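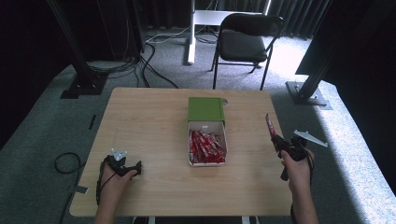 Snack Box Notes (Orwood set)

Hi! I keep the snack boxes stocked, and I also wrote this readme, so if something in here is confusing you can blame the same person for both. The Orwood set is all about small packaged food coming out of boxes and going back into them. There are 161 clips in it, spread over 11 kinds of snack.

What's in a clip

One box, one table, one kind of snack. The red wrapped sticks are my favorites, partly for how they look against the white inside of the box and partly because I eat the leftovers. They go in as a pile, crowded together and lying more or less diagonally. I used to line them up in neat rows and I gave that up after the first week (way too slow, and a pile is what you get in a real pantry anyway).

Clips are either "take out" or "put back." In take out, sticks leave the box one at a time and the clip stops after 5. In put back it's the same thing the other way around, and I don't care how tidy the pile ends up. If two sticks come up together, I leave the clip in and write "double" in the notes column.

The box

Cardboard, with a green lid that flips up and stays open the whole time. Please don't tear the lid off to save space! The Katiyar boxes are a bit taller and the lid flops, so those got their own folder.

Columns in the sheet

clip: the clip name
snack: stick, bar, pouch and so on
direction: out or back
fill: low, half or full, judged by eye by me
notes: whatever I felt like typing

Stuff I know is wrong

3 clips from October say "bar" when they should say "stick." They're marked in the notes, and I'll fix the snack column when I get to it.

Fill is mushy. My "half" in the early clips is closer to what I'd call full now.

Related folders

Plinow has the same table with jars. Sirik is the drawer version, still half sorted, so go easy on it.

If you restock a box yourself, check the wrappers first and pull any that have split. Crumbs get into the corners and they're a pain to get out.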